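Wundano Two-Arm Bench Kit: a review after 23 weeks of folding

I put off writing this until I'd lived with the kit through a summer, and I'm glad I waited, because my opinion of it has changed a good deal (mostly for the better!). Ours folds T-shirts all day long, and it has now got through more than 4,000 of them.

Setting it up took Lalit and me one long afternoon. The arms bolt to an aluminum rail along the front of the table, and my best advice is to leave those bolts a touch loose until both arms have been homed, then snug them down a little at a time, going back and forth between the two.

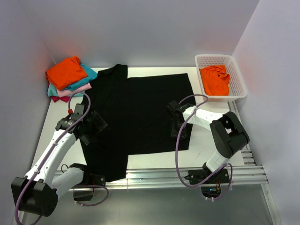 Cables are where you'll spend your patience. The booklet wants them tied close to the links, and we did that at first, like good students, and wore one out near the wrist by October. Noémi Szűcs at Mirkham, who sold us the kit, told us to give them big lazy loops, and we haven't lost one in the months after. It looks untidy and I've stopped minding.

Looking after it is pleasant work, really. Lint is the enemy, dark cotton most of all, so I brush out the gripper fingers every morning with an old toothbrush and wipe the table with a barely damp cloth.
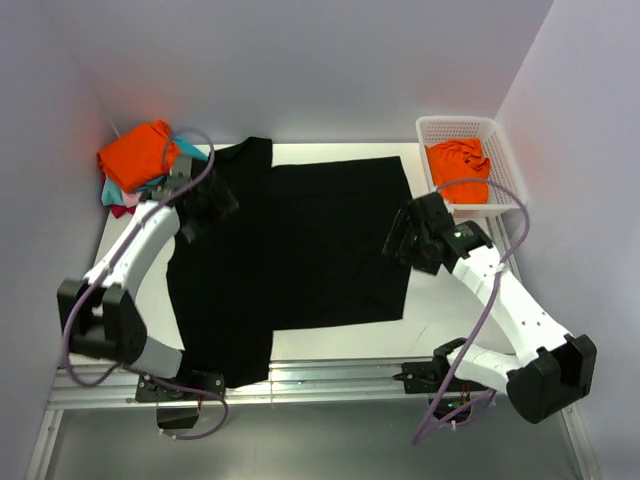
The finger pads last us 6 weeks or so, and a fresh pair goes on in 5 minutes with the little wrench they give you. I do wish the base screws were easier to get at, and the spare parts list is a muddle. Still, when an elbow joint started to grumble, the new one came quickly and went in without a fuss. I'd buy the kit again, and I've already told Flurina she can come and try ours before she orders.

Contact Braltmont Bench Notes | © Serpil Gökçe | Back to top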